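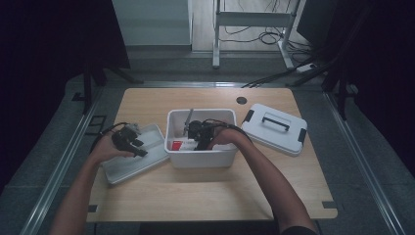
How long should you keep old paper records at home? It depends on the paper, but for most of what I had, the answer was a few years for tax papers and no time at all for the rest.

August 15, 2023

I spent most of my free evenings last month going through the paper in our house. We have lived here long enough to fill two file cabinets, the hall closet shelf and the bottom of a dresser. The oldest thing I found was a phone bill from an apartment I left before I was married. The newest was a dental statement from the week before.

I started with the utility bills because they were the easiest. Our power company, Durar, has had online statements for years, and I had been printing them anyway. All of those went. I kept the last 4 water bills, as the water district still mails everything and we have an open question about a leak credit.

Tax papers took longer. I keep the returns themselves for good, and the receipts and forms behind them for seven years. You may want to do it differently, and if you own a business or rental property you should ask whoever does your taxes. Anything that has to do with buying the house or improving it stays until we sell. That includes the invoice for the furnace and the one for the back steps.

Manuals were the worst. I had 122 of them, which I know only because I wrote them all down before deciding. A good share were for things we no longer own. There was one for a Zolanton bread machine that went to my sister-in-law and then to a yard sale. I looked for each manual online, and if I found it I recycled the paper one. The ones I could not find went into a single folder. The folder is not very thick.

I did not shred at home. I own a small shredder and it overheats after a few minutes, then you wait half an hour to start again. The Ackah office store on Route 9 takes it by the pound, and I brought in two loads. The charge was less than I expected. I tore off the return labels from junk mail for a while and then stopped, since our address is not a secret.

Scanning is a separate job. I used Trodeo, which is the app that came with our printer. It does fine with flat pages and poorly with anything that has been folded for ten years. I got through 700 pages before I quit. File names matter more than folders do. I put the year first, then the company, then what it is. My early scans have names like "scan0041" and I will have to open every one of them.

Letters and cards I did not sort by any rule. I read them, which slowed things down by several nights, and I kept most of them. My husband kept all of his report cards.

What is left fits in one cabinet. The other one is in the garage with a price of 100 dollars on it, which is probably too much for a cabinet with a drawer that sticks. I plan to go through the photographs in September. They are in envelopes from the drugstore, and some of the envelopes still have the negatives in them. If anyone has had good results from a mail-in scanning service, leave a comment and say what you paid.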